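About us

Hello, and welcome to Saltley Lane Tea Rooms! I'm the one behind the counter, usually with flour on my sleeves and a pencil lost somewhere in my hair.

I opened in Claltholm 10 years ago, in what used to be a shoe shop (you can still see the marks on the wall where the shelves were). I'd been baking at home for friends and school fairs for ages, and when the lease came up I signed it before I'd even bought a proper oven. My first February was so quiet I read five novels. Then the walkers found me, and after them the knitting group, and by summer I was baking 129 scones on a busy day and running out by three o'clock!

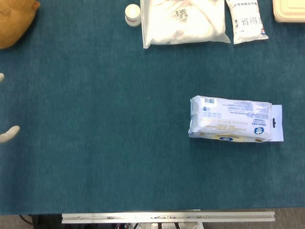
A stretch of teal

Most of what I make comes from my gran's recipe book. The one everybody asks about is the Potgieter tart, a milk tart with plenty of cinnamon, named after the family who lived next door to her and passed the recipe over the fence. I've tried to improve it and I can't, so I've stopped. The coffee is Lasa, a dark roast, and I do a decaf that I'm happy to drink myself.

You don't need to book unless there are more than 5 of you. Dogs are very welcome, muddy boots too. I also do whole cakes to order and the odd village party – the biggest so far was 600 fairy cakes for the summer fete, and my wrists have only just forgiven me.

We're open from nine until four, and the kettle's on well before that, so do knock if you see the lights.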